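Drerndale Old Town Walk – Your Questions

Is the Jorkmont Passage worth the ticket?
For most people, no. It costs 12 to go in, and the best carving is on the street side, where you can look at it for free.

Is the Ersoy Gate really the oldest in town?
So the sign says. The sign also says it has "never been altered," and the two halves don't match. I'd treat the date with care.

How long does the walk take?
The tourist office says an hour. Plan on 3 if you mean to stop anywhere.

Are there a lot of steps?
Nearly 200 up to Cillari Square. The "gentle slope" on the free map is the same staircase.

Do I need a guide?
Maybe. The ones waiting by the gate tell a good ghost story – I have heard it set in two different houses.

Can I stay inside the walls?
Yes, but ask what "historic room" means before you pay. Prices drop in February. 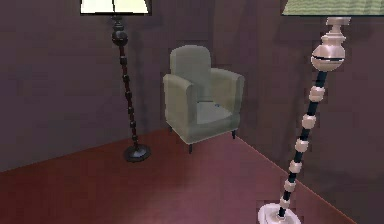

Is there parking?
Outside the walls only. Ignore anyone who waves you in.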